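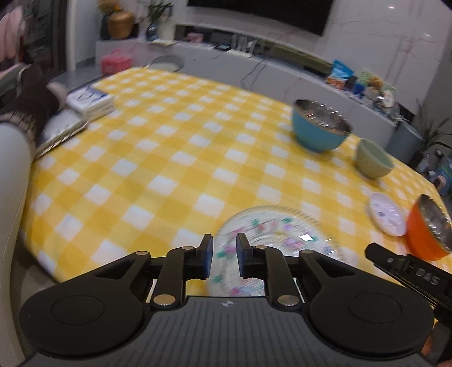

Sticky Fingers: The Slip Fault on Our Table-Clearing Runs

We have a good one for you this month! If you've been following the Koller grippers, you know dishes are the part we love most: bowls with steep walls, flat saucers with hardly anything to grab, big plates with bumpy rims. They're also where the trouble showed up in May.

The fault looked simple at first. The fingers would close on a dish, the Plamier software would log a good hold, and then the dish would slide. Going back through 1,129 recorded grabs, we found 60 with the same pattern, and nearly all of them were on shiny metal or glazed rims. Plates hardly figured in it, which surprised us (we'd have bet on the plates).
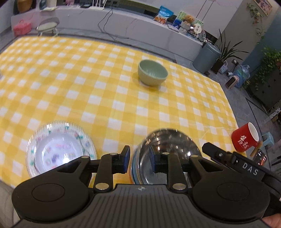
By the Cludport workshop desk | 2022-05-30

A steel bowl between two blue pads is a lovely test, and it led us straight to the cause. One batch of pads had gone hard on the surface, so the fingers reached their closing position with far less grip than the log claimed. The software was reading position and calling it a hold. We've asked Drastton for a softer batch, and the next Plamier update will flag any grab where the motor load is too low for the width. So exciting to see that number finally put to use!

Until then, please do this if you have a Koller at home or in the lab:

Wipe the pads before every session and swap them after 1,000 grabs.
Keep glass and anything sharp out of the grabbing area.
If a dish starts to slide, let it go. Don't reach in between the fingers.

Seven spare pad sets are on the shelf at Cludport, first come, first served.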